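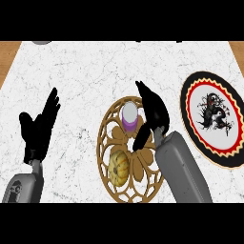
Rehema Bakilana wrote:
Poultice first, then decide about honing. If you hone before the oil is out, you end up with a flat, clean surface that still has a dark patch in it, and you have used up stone for nothing.

Home | Forums | Stone and Tile | Countertops | Search | Log in

Thread: Oil stain and dull spots on white marble, hone or poultice?

gritline wrote:
Agree on the order. For the original poster, two separate problems are being mixed together in this thread. An oil stain is a dark area below the surface. An etch is a dull area at the surface, caused by acid on calcite. Sealer slows the first and does nothing for the second. Wipe the dull spots with a damp cloth and look at them from a low angle. If they vanish while wet and come back when dry, they are etches.

tallow_and_lime wrote:
They come back when dry. So the ring by the sink is an etch and the patch near the stove is oil. The top was sealed in February with Lillitz, two coats. I was told that would cover lemon juice.

gritline wrote:
Whoever told you that was wrong. Lillitz is an impregnator. It sits in the pores. The acid never needs to enter a pore to do its work.

Rehema Bakilana wrote:
For the oil: baking soda and acetone, mixed to the thickness of peanut butter, spread past the edge of the stain, plastic wrap over it, tape on all sides. Leave it a full day, then take the plastic off and let the paste dry by itself. Don't scrape it while it is damp. Expect to do it 3 times. Test the acetone in a corner first, especially if there is a resin fill anywhere in the slab. Windows open, pilot lights out.

portcullis70 wrote:
I would skip all of this and hone the entire top. It has been in service long enough to have both kinds of damage, and a spot repair on a polished top always shows. You can get a poultice to lighten the oil, but the patch will still read differently from the stone next to it when the light is low.

Rehema Bakilana wrote:
That has not been my experience with oil. It has with rust. A poultice pulls oil well if it is given time, and the polish is not affected by baking soda.

portcullis70 wrote:
The polish is already affected by lemons, so it has to be refinished anyway. Why do both?

gritline wrote:
Because honing takes off a very thin layer and the oil goes deeper than that. We are back to the first post.

portcullis70 wrote:
Fair on the oil. I still say no spot polishing.

tallow_and_lime wrote:
What grit would I stop at? I have a variable speed polisher and a set of Sondside wet pads.

gritline wrote:
Depends how dull the etches are. If you can't feel an edge with a fingernail, start at 400 and see whether the ring goes. Stop there for a matte finish. If you can feel an edge, start at 220. Keep the pad flat, keep water on it, and overlap each pass by half. Most of the bad jobs I see are dips, from someone parking the machine on one mark.

portcullis70 wrote:
Also wipe the slurry off completely between grits -- one leftover grain of 220 under a finer pad and you will be doing that section again.

ledger_stone wrote:
Different view on the finish. I had a 14 foot run honed at our old place in Mellilport and regretted it. Etches hide better, agreed, but oil got in faster and every greasy handprint showed until it was wiped. We went back to polished.

Rehema Bakilana wrote:
Was it resealed after the honing?

ledger_stone wrote:
Once.

Rehema Bakilana wrote:
Then I would want to see a water drop test before blaming the finish. Put a drop down and leave it 14 minutes. If the stone under it has darkened, it needs sealer.

tallow_and_lime wrote:
Plan is poultice on the stove side this weekend, leave the ring alone until that is finished, then 400 over the full top and reseal. Will post the result -- or the damage.

Related threads
Polishing powder on green marble, swirl marks
Sondside wet pads, backer plate size
Lillitz sealer left a haze
Rust ring from a can, poultice not working
Seam filler yellowing near window
Water drop test, how long to wait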